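Subject: Re: [korker-walkers] Boots for the October trip
Date: February 25, 2026

> Has anyone got on with the Omen boots? My old pair have finally
> split at the toe and the shop in Dagdag wants 399 for the leather
> ones, which made my eyes water a bit. I'm also wondering if I need
> proper boots at all for the Korker path or if trail shoes would do.

Hello all,

I can help with this one, having done the Korker path 2 times now, once in boots and once in shoes (a mistake, mine alone!). The first stretch out of Dagdag is lovely, all grass and old cart track, and you could do it in slippers. It's the bit past the reservoir that gets you. Loose stone for miles, and it goes up and up until you reach the cairn at 2,962 feet, and then of course you've got to come down the same sort of stuff on tired legs. My ankles were not speaking to me by the end.

I had the Omens for four years and was very fond of them, but they come up narrow, so if you've got wide feet like me go up half a size and wear a thicker sock. The Trotico ones are roomier and a good deal cheaper. They look like something a postman would wear, but I've stopped caring about that. I wouldn't pay 399 for anything I was going to drag through a bog.

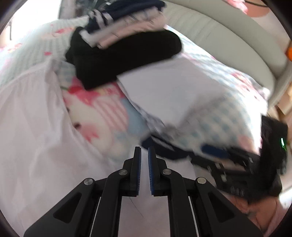

Whatever you buy, buy it soon and wear it round the house for a few weeks, up and down the stairs, doing the washing up, all of that. October sounds ages off but it comes round quickly, and new boots on day one is a miserable way to spend a holiday. Oh, and take spare laces! Mine went just below the cairn and I came down with one boot done up with the cord off my rucksack.

Is anybody driving up the night before, by the way? I'd happily share petrol, and I've got room for two in the back if you don't mind your bags on your knees.

All the best, and see you on the hill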